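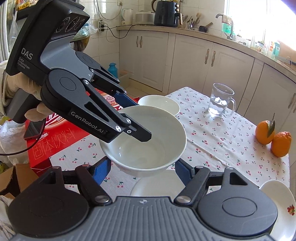

Drundach, 2021-04-07

How to try out a table-clearing job before you give it to a machine

People who come to the Ruliton workshop want to know whether a machine can clear the table and put the bowls away yet. The short answer is sometimes, slowly, and with someone standing by. You can find out how far your own kitchen is from being ready by going through the job by hand with a pair of grippers first. An afternoon is enough.

What you need

Two hand-held grippers with soft finger pads
Two bowls and a couple of plates you don't mind losing
The table as it normally is, cloth included

Leave the other things on the table. A mug of water, some fruit and a box or two are what a machine would meet in a real home, and a bare bench will give you a better result than you deserve.

Step 1. Pick one small job

"Tidy the kitchen" is too big. "Lift the bowl off the plate and set it down beside the other one" is about right. Write down where each piece starts and where it should finish.

Step 2. Lift the bowl

Bring the two pads in on opposite sides of the bowl and close them slowly. Glazed china is slippery and the sides slope, so a grip too near the base tends to ride up. Raise the bowl a little way and hold it there. If it tips, put it down and start again with the pads level. A second gripper at the rim can steady it.

Step 3. Set it down

Lower until the foot of the bowl touches, then wait a moment before opening. Watch the cloth. On our Lodhi test table the cloth dragged more often than the bowl slipped, and a dragged cloth moves everything else with it.

Step 4. Repeat and keep a tally

Do the move 12 times without changing anything. Mark each go as done, done with help, or failed. Then shift the bowl a hand's width and do another set. Most of the trouble shows up in the second set.

Step 5. Try the plates

A plate lying flat is harder than a bowl. There is little for the fingers to get under. Slide it to the table edge first if the cloth allows.

What the results tell you

If you can't do the job with grippers, a machine with the same fingers won't manage it either. If you can, it still has to find the bowl for itself, and glass and shiny white china can both give it trouble. Our Zostar notes now cover 1840 tries at bowls, plates and cups. Bowls on their own are close to dependable. Stacked plates are not, and we would not leave a machine alone with them.

The page on cutlery will follow in May.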